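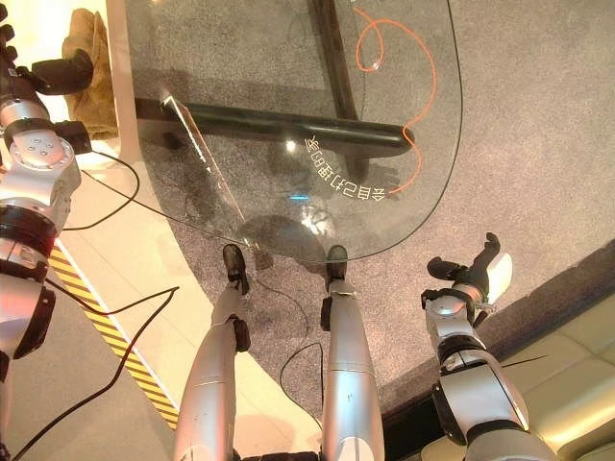

頭部カメラ映像を用いた遠隔操作データで、透明天板の誤検出を抑える方法について

ホーム | カテゴリ一覧 | ロボット・自動化 | 新着 | ログイン

投稿者:Flumano計測班
2022年3月30日(水)

当班では、双腕脚型ロボットの頭部カメラ映像から作業面を推定する手法を検討しております。ガラス天板の卓上に置かれた細いケーブルを対象としたところ、推定面が天板ではなく、下のカーペットに一致する事例が多く認められました。収録した569試行のうち、面の高さを正しく推定できたものは400試行にとどまります。

天板には照明の白い反射のほか、文字の鏡像も映り込みます。前処理の段階で反射領域を除外すべきか、学習側で対応すべきか、ご経験のある方のご見解を賜りたく存じます。なお、深度センサーの追加は予定しておりません。

Rosario Dal Bello

Kelterにおいて類似の課題を扱った経験から回答いたします。反射領域の一律の除外は推奨いたしません。ケーブルの一部が反射と重なる場合、対象の輪郭まで失われるためです。

当方では次の手順を採用しました。
・頭部を左右にわずかに振り、連続する30フレームを取得する。
・各特徴点の視差を求め、天板上の点、天板越しの点、鏡像の点に分類する。
・天板の縁に現れる明るい線を曲線として抽出し、面の拘束条件に加える。

鏡像の文字は輪郭が明瞭で特徴点が集中しやすく、面推定を大きく偏らせます。文字検出器を左右反転画像にも適用し、反転側でのみ読める領域の重みを下げる処置が有効でした。貴班の画像では「全自动打包机」が反転して映っておりますので、同様の処置が適用可能と考えます。天板下のT字形の支持材は、透過側の基準点として利用できます。

自機の腕および脚については、関節角から投影したマスクで事前に除去してください。カーペットに落ちる影はマスクの対象外となるため、別途の扱いが必要です。

Costa技術支援窓口

天板に艶消しのシートを敷けば解決いたします。評価環境を変更できない場合は、この限りではありません。

Flemodex評価担当

前掲の視差による分類に賛同いたします。ただし、頭部の振り幅が小さい場合、天板とカーペットの分離は不安定となります。当方の検証では、400フレーム超を学習に追加しても、静止視点のみのデータでは改善が見られませんでした。試行数を増やす前に、視点の分布をご確認ください。

また、正解率は面の高さだけでなく、ケーブル端点の位置誤差と併せて報告されることをお勧めいたします。端点が鏡像の文字に近接している試行は、別に集計するのが適切です。

当サイトでは利便性向上のためCookieを使用しています。閲覧を続けることで、使用に同意したものとみなします。

お問い合わせ | © 2022 ロボット技術相談室 | ページの先頭へ戻る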